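Villville Boarding Kennels - Winter Inspection Checklist

Site: Skakton Lane, both blocks, paddocks, kitchen, isolation unit and car park
Date of inspection: 30 Nov 2018
Inspection sheet no: 413
Dogs on site at time of inspection: 27
Weather: dry, light wind, frost in the shaded half of the lower paddock

Marks used: OK = satisfactory. ATT = needs attention, kennels can stay in use. OUT = take out of use until put right. N/A = not applicable.

Comments are written on the day as we go round. Anything marked ATT is carried forward to the next sheet until it is closed. Owners are welcome to read this page and to ask about anything on it when they drop off.

1. PERIMETER AND GATES

1.1 Outer fence free of gaps, loose wire and digging - ATT
Digging started at the foot of the fence behind the oil tank. Filled with hardcore for now. Needs a length of mesh pegged flat along the inside. The rest of the line was walked and is sound.

1.2 Main gate closes and latches by its own weight - OK
Drops slightly on the hinge side but still catches every time. Tried ten times.

1.3 Double gate at block entrance, both doors working - OK
Reminder sign has faded. Replace when the next lot of signs is ordered.

1.4 Padlocks turn freely, spare keys on hook - ATT
Lower paddock padlock is stiff. Oiled, no better. New one to be bought. Spare keys all present and labelled.

1.5 No items stacked against fence - OK
The pallets from the November delivery have gone.

2. KENNEL BLOCK A (LARGE DOGS)

2.1 Floors sound, draining to the channel, not slippery - OK
Hairline crack in kennel 4 has not spread since last time. Leave and keep watching.

2.2 Walls and partitions free of chewed or sharp edges - ATT
Kennel 6, plastic edging chewed along the bottom corner of the sleeping area. Trimmed and sanded on the day. Edging to be replaced with the metal type already fitted in kennels 1 to 3.

2.3 Doors and bolts - OK
All bolts draw fully. Top bolts to be used at night on every door, including where the dog is small or elderly. Two were found undone on the evening check earlier in the month.

2.4 Raised beds stable, covers intact - OK
Kennel 2 cover is patched but clean and firm. One spare bed left in store.

2.5 Hatches to outdoor runs - ATT
Hatch on kennel 7 sticks halfway. Runner is full of hair. Cleaned out, runs better, but the cord is fraying where it passes over the pulley. Do not tie a knot in it. New cord to be cut to the same length as the old.

2.6 Drain channel and covers - OK
Lifted and rinsed. The cover by the hose point rocks underfoot and should be turned round the other way after each clean.

3. KENNEL BLOCK B (SMALL AND MEDIUM DOGS)

3.1 Floors, walls, partitions - OK
Repainted in summer and holding up well, apart from scuffs by the door.

3.2 Mesh spacing suitable for smallest dogs - OK
Kennels 15 to 19 have the finer mesh. Toys, miniatures and puppies go in these and not elsewhere in the block. This was followed for all current boarders.

3.3 Doors and bolts - OUT (kennel 17)
Lower bolt keep has pulled away from the frame. The door can be pushed open at the bottom by a dog leaning on it. Kennel emptied, the dog moved to 16 and the card moved with it. Not to be used until the keep has been refitted into new timber.

3.4 Beds and bedding - OK
Fleece bedding dry and in good supply. Heavier coated dogs were lying off their bedding near the heater end, so it has been turned down one mark.

3.5 Outdoor runs - ATT
Moss on the slabs of the north runs. Brushed but still greasy. Scrub with warm water, rinse, and keep dogs off until dry. No moss killer to be used in any run.

4. HEATING, LIGHTING AND ELECTRICS

4.1 Heaters guarded and fixed - OK
All guards in place. Wipe the dust off the tops weekly from now until spring.

4.2 Temperature in sleeping areas recorded morning and night - ATT
Readings are missing for four evenings in Block B. Book was in the office. It now hangs on a nail inside the block door and stays there.

4.3 Cables out of reach of dogs - OK
Extension lead in the grooming room was trailing across the floor and has been taken up.

4.4 Lights working, spare tubes in store - ATT
Corridor light in Block A flickers for a minute or two from cold. Outdoor light over the side gate is dead. Both on the list for the electrician.

4.5 Test button on trip switch pressed - OK
Tripped and reset. Checked afterwards that the freezer had come back on.

5. FIRE SAFETY

5.1 Smoke alarms sounded when tested - OK
All sounded. The one in the feed store has had a new battery.

5.2 Extinguishers in place, gauge in green - OK
Office extinguisher was standing on the floor behind the door. Put back on its bracket.

5.3 Slip leads at each exit, one for every dog in that block - ATT
Block A correct. Block B short, some having been borrowed for walks. Evacuation leads are the red ones. Please walk dogs on anything but the red ones.

5.4 Walkways and exits clear - OK

5.5 Evacuation practised this season - ATT
Last full walk-through was before the two newest staff started. To be done again with an empty Block B, then with dogs.
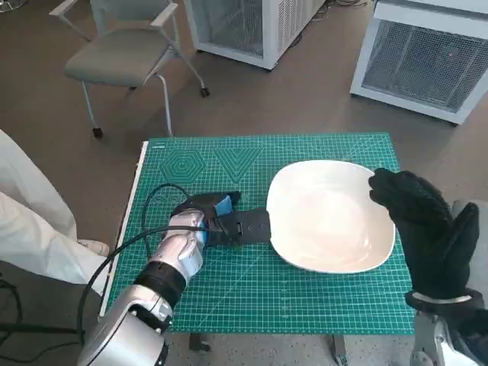
White plate on a green cutting mat, small table.

6. KITCHEN AND FEED STORE

6.1 Dry food in lidded bins, off the floor, dated - OK
Two part bags with the tops rolled down were moved into bins. Owners' own food is on the separate shelf with the dog's name and kennel number on each tub.

6.2 Raw food kept apart and used in date - OK
Bottom freezer drawer only. One pack past its date was thrown out and the owner was told.

6.3 Bowls washed, dried, no cracks - ATT
Several ceramic bowls have chips on the rim. Thrown away. Stainless ones to be used until replacements come from Cheetham.

6.4 Feeding cards up to date - OK
Allergy cards are the yellow ones. One was hard to read and has been rewritten.

6.5 Signs of mice or rats - ATT
Droppings behind the bin nearest the back door. Swept up, gap under the door measured for a brush strip. No bait to be put down indoors. Check behind all the bins every morning for a fortnight and write the result in the day book, even when there is nothing to write.

7. WATER

7.1 Clean water in every kennel at time of check - OK

7.2 Outdoor taps lagged - ATT
Lower paddock tap has no lagging. Carry water down from the block on frosty mornings.

7.3 Meter read - OK
Reading 1,360. No sign of a leak compared with the last sheet.

8. CLEANING AND ISOLATION

8.1 Disinfectant mixed to the label strength - OK
The measuring jug has lost its markings and a new one is needed. Floltar jug from the grooming room is being used in the meantime and must be rinsed before it goes back.

8.2 Separate mops and buckets for isolation - OK
Blue handles. All in the right place.

8.3 Isolation unit ready for use - OK
Empty, clean, bed made up. Foot dip was dry and has been filled.

8.4 Vaccination records seen for every boarder - OK
All seen and copied. One booster falls due during the stay and the owner has asked for the dog to be collected the day before.

9. EXERCISE PADDOCKS

9.1 Ground free of holes, litter and droppings - ATT
Upper paddock fine. Lower paddock muddy by the gate and poached along the fence. Rest it for ten days if bookings allow.

9.2 Toys and jumps safe - OK
One rope toy was down to threads and has gone in the bin.

9.3 Dogs mixed only with owner's written consent - OK
Forms checked against the paddock rota. New forms have a line for dogs that guard toys - please fill it in.

ACTIONS CARRIED FORWARD

Kennel 17 bolt keep - before any further use
Mesh behind oil tank - this week
Red slip leads for Block B - this week
Hatch cord, kennel 7 - this week
Brush strip, feed store door - this week
Lower paddock padlock and tap lagging - next trip to Cheetham
Electrician for corridor and side gate lights - booked
Edging, kennel 6 - when next empty
Evacuation practice - before the Christmas boarders arrive

Closed from the last sheet: blocked gutter on Block A, missing drain cover, loose handrail at office step.

Related pages
Getting your dog ready for a first stay
Vaccination and kennel cough: what we ask for
Christmas and New Year opening hours
What to pack and what to leave at home
Paddock rules
Autumn inspection checklist

Villville Boarding Kennels, Skakton Lane | Contact us | © Villville Boarding Kennels 2018 | Back to top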